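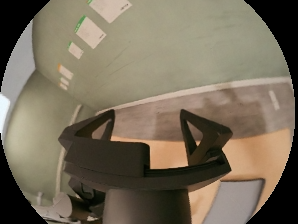

Mebrat Adugna did not believe in the well at Tidthorpe, and she said so to the man selling tickets.

"It's three dollars either way," he said.

She paid it. Her sister had sworn by the place, but her sister had also sworn by magnets, and by a dentist in Storham who later left the state in a hurry. The well was supposed to hum when a liar leaned over it. Mebrat had brought a notebook and a flashlight.

A woman in a green raincoat was there already, on her knees, with one ear to the stones.

"Anything?" Mebrat asked.

"Not yet. I haven't said anything yet."

Her name was Nayeli Restrepo and she had driven 200 miles. She wanted to know if she had loved her husband. Mebrat thought that was a lot to ask of a hole in the ground, and wrote down *drainpipe, north side?*

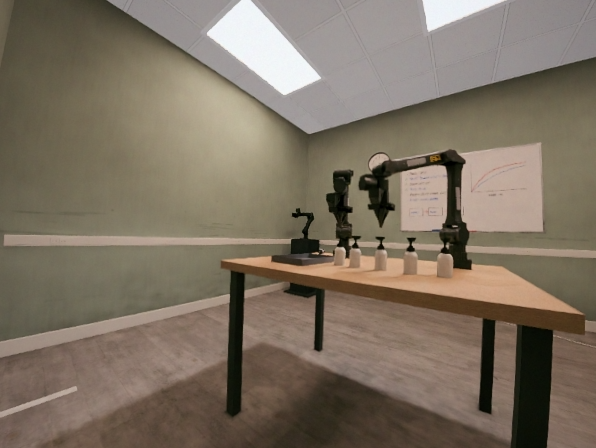
The Second Visit

They came back at dusk, when the wind had dropped. Mebrat had found the drainpipe by then and stuffed it with her scarf. If the thing hummed now, she would eat the notebook.

"Go on," she said. "Say it."

Nayeli leaned over. "I loved him," she said, in the voice people use for giving their zip code.

The well kept quiet. Nayeli stayed where she was, and after a while her shoulders began to shake.

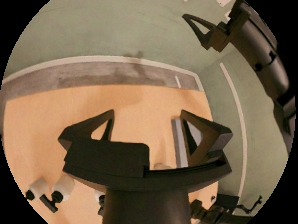
Mebrat held the flashlight and looked at the gravel. It proved nothing, of course. A blocked pipe makes no noise, whoever is talking. She had the explanation written down, with a small drawing.

"You try," Nayeli said, wiping her face.

"I don't believe in it," Mebrat said, louder than she meant to, and the sound went down and down – and then something under the stones, very low, began.

Recent stories
The Ghasemi Inheritance
Clastis in February
Two Keys for the Boathouse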